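Review: The Ondeo hand-held gripper kit and the "no robot needed" training method

Posted 2021-04-22 by Kenneth Lumbao

Rating: 3 out of 5

The pitch for Ondeo is simple. You carry a gripper around in your hand, you do chores with it, a camera on the tool records what the jaws see, and later a robot arm learns the chore from your recordings. No arm in the room while you collect, no joystick, no lab. The paper that comes with the kit claims a policy trained on 200 of these recordings can sort cutlery in kitchens it has never been in. I spent a good part of the spring trying to find out how much of that holds up.

My short answer is that the collecting works and the claim is too big.

Start with the good part. Recording is quick. If you have ever driven an arm by remote control to pick up a fork, you know how slow and miserable that gets, and with a tool in your hand you just reach over and pick up the fork. My first usable recordings came the same afternoon I opened the box. Two people at our Rindau office who had never touched a gripper were doing fine after a few tries. The trigger is stiff for small hands and the wrist gets sore sooner than the manual admits, but those are complaints about a tool I would still pick over a joystick.

Thin objects are where I started having doubts. Chopsticks, skewers, the handles of long spoons. A person holding the gripper makes tiny corrections all the time without noticing. You feel the stick roll and you tilt your wrist. The camera gets the tilt. It does not get what your hand felt, and there is no force sensing in this version. So the policy learns that wrists tilt now and then, for reasons it has no access to. On our arm it copied the tilt at the wrong moments and pushed the stick away.

I ran 41 trials of one task, which was to pick up a single utensil from a covered table and put it in a holder. Spoons with a fat handle went in most of the time. Thin sticks lying next to something else mostly did not. The arm would close on both objects, or on neither. The paper has a success table for cutlery, but it lumps forks, knives and spoons together and says nothing about spacing. Were the pieces always laid out well apart? I wrote to ask and was told the layout was "natural." That is not an answer I can check.

Then there is the "new kitchens" claim. The test kitchens in the paper number 3, and all of them belong to the same building in Golluddale. Same counters, same lighting, as far as I can tell from the floor plan in the appendix. That is a fair first test. It is a long way from "any home," which is the phrase on the product page. The Nazari group's method, which I tried last June, made a smaller promise and came closer to keeping it, though its tool was heavier and the software crashed a lot.

I also wish the authors had reported what they threw away. Their filter drops recordings where tracking got lost. With plain tablecloths mine was fine, and with shiny counters it dropped almost 2 in every ten. If the hard recordings are the ones being dropped, the training set gets easier without anyone choosing to make it so. A table of rejected recordings by surface would settle the matter, and it would take an afternoon to put together.

Should you buy the kit? If you already have an arm and someone who can train a policy, yes, for the collecting alone. Plan to use your own objects and keep your own count of failures. If you are hoping to skip the robot expertise, wait for the next version and for somebody outside the company to repeat the result. I would change my rating for force sensing in the jaws and a test in kitchens that the authors did not pick.

Setup notes: charge the unit fully before the first calibration, and redo the calibration if you drop it. The spare pads in the box are a different batch from the ones fitted, so swap both sides together. 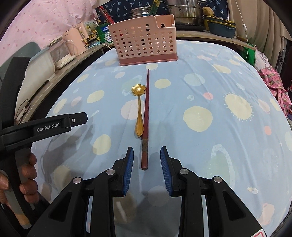

Chopstick and flower-bowled spoon lying side by side, the kind of spacing I would like to see in the success table.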